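Flolmont Readers and Writers Board
Book Reviews and Exchanges: Devotionals for young readers, review copies and swaps

Print this thread | E-mail this thread

sampaio_editor wrote:

Members are invited to comment on a proposed change to the review exchange. At present, two authors who swap books may each post a review of the other's work on this board, provided that both reviews appear in the Exchanges section. It has been suggested that authors who swap should no longer review one another at all, and that each book should pass to a third member instead.

The question arose in connection with two recent titles for children, "A Lamp for the Stairs" and "Bread for the Morning." Each author praised the other's book very highly, and several readers wrote to ask whether the reviews could be relied upon. The board has no complaint against either author. Both followed the rules as they are written.

Comments will be received until the end of April.

Print | E-mail

Rok Atanasov wrote:

I am the author of "A Lamp for the Stairs," and I wish to state my position plainly. I read "Bread for the Morning" twice, once alone and once aloud to my Sunday class of children aged eight and nine. My review reported what I found. I said that the prayers were short enough for a child to learn by heart and that the chapter on forgiveness was the best I had read for that age. I would write the same words if the author had never heard of my book.

A rule that forbids me to review a book I have read with care would deprive readers of an informed opinion. I would support a rule that requires the swap to be declared in the first line of the review. I would not support a ban.

Print | E-mail

ulus_parish_library wrote:

Our library buys children's devotionals on a limited budget, and we consult this board before placing an order. We respect Mr. Atanasov's statement. We nevertheless favor the proposed change.

In the past year we purchased 9 titles on the strength of reviews posted here. Of these, 3 proved unsuitable for the age group named in the review. One used words that our older readers could not follow. Another was described as a daily devotional for Advent, and it contained readings for the Sundays only. In each of the three cases the reviewer had exchanged books with the author, and this was not apparent to us when we ordered. 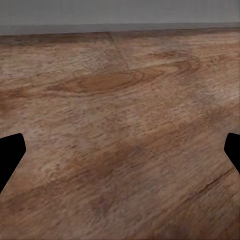 We do not suggest that any reviewer acted in bad faith. A person who has received a kind letter and a signed copy will naturally look for what is good in the book. Parents and librarians need to know what is lacking as well. They need the reading level, the number of readings, the Bible translation used, and whether the questions at the end of each chapter can be answered by a child without help.

We would ask that these four items be required in every review, whoever writes it.

Print | E-mail

sunden_reader wrote:

I must disagree with the previous member on one point. The Advent book was mine to review, and my review stated that the readings were "arranged by the Sundays of Advent." The word "daily" came from the publisher's back cover, which I quoted in a separate paragraph and marked as a quotation. I accept that the two statements sat poorly together and that I ought to have said which was correct.

On the larger question I am undecided. Very few members of this board review children's religious books. If swapping authors may not review each other, I doubt that enough third readers will come forward. A new author with a small press may wait a long time for a single notice.

Print | E-mail

ulus_parish_library wrote:

We have reread the review and the member is correct. The phrase "by the Sundays of Advent" does appear in it. We withdraw the remark as it applies to that title. Our view of the proposal is unchanged.

Print | E-mail

gracehill_mother wrote:

May I offer the view of a parent who has never written a book? I read these reviews in order to choose a gift for a godchild or something to read at bedtime. I have no objection to an author reviewing a friend's book. I do object to finding out afterward. The line at the top that Mr. Atanasov describes would be sufficient for me, and I would also welcome the four items requested by the library.

A sample page would help more than any of it. My youngest decides very quickly whether a book is for him.

Print | E-mail

Rok Atanasov wrote:

I thank the previous member. I would be glad to post a sample reading from my own book, and I have no difficulty with the four items. For the record, "A Lamp for the Stairs" contains 42 readings and uses a translation in everyday English. The questions were written for a child and an adult to discuss together, and a child of six would need help with most of them.

I remain opposed to a ban.

Print | E-mail

sampaio_editor wrote:

The board thanks all members who have written. Two separate proposals are now open for comment. The first would require a declaration of any swap in the opening line, together with the four items listed by the Ulus library. The second would assign each swapped book to a third reader. Members may support either, both, or neither.

Any member willing to serve as a third reader should send a message to this account and state the age groups for which he or she is prepared to read. Sample pages may be posted in the Excerpts section with the written permission of the publisher.

Print | E-mail

sunden_reader wrote:

I support the first proposal and oppose the second. I am willing to serve as a third reader for ages six through ten if the second is adopted regardless. I have also corrected my Advent review, and the back cover quotation has been removed.

Print | E-mail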